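**29/06/2019 · Noticias de la planta**

Ya se puede usar la planta abierta de Matstead. El traslado desde la sala antigua terminó esta semana y la distribución queda como se aprobó: mesas pequeñas repartidas, puestos de trabajo al fondo y paso libre por el centro. La superficie útil es de 565 metros cuadrados, 218 más que en la sala anterior.

El suelo es gris y brillante, y refleja las luces del techo. Se limpia solo con mopa húmeda y el producto neutro que hay en el armario de la entrada. No se deben arrastrar mesas; para moverlas hacen falta dos personas. La columna blanca ancha tiene que quedar despejada, sin cajas ni abrigos apoyados.

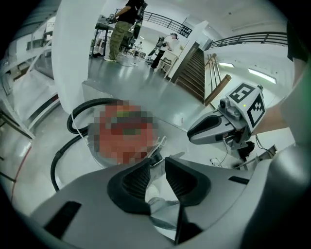 ## Cables y mesas

Quedan cables por recoger. Los que cruzan zonas de paso se fijarán al suelo en julio, cuando llegue el pedido de canaletas de Nyarko (68 metros). Hasta entonces, cada equipo enrolla los suyos al acabar el turno y los deja encima de la mesa, nunca colgando del borde.

Las mesas no están asignadas. Quien necesite la misma durante más de 3 días seguidos debe apuntarlo en la hoja de la puerta, con nombre y fecha de salida. Las mochilas y el material personal van en las estanterías del pasillo.

## Pendiente

- Segunda entrega de sillas de Tromau.
- Rótulos para los puestos del fondo.
- Revisión de la barandilla, encargada a Ernham.

Las incidencias con el mobiliario o la iluminación se comunican a Surachet Khamphan, en la oficina de la planta baja, por la mañana.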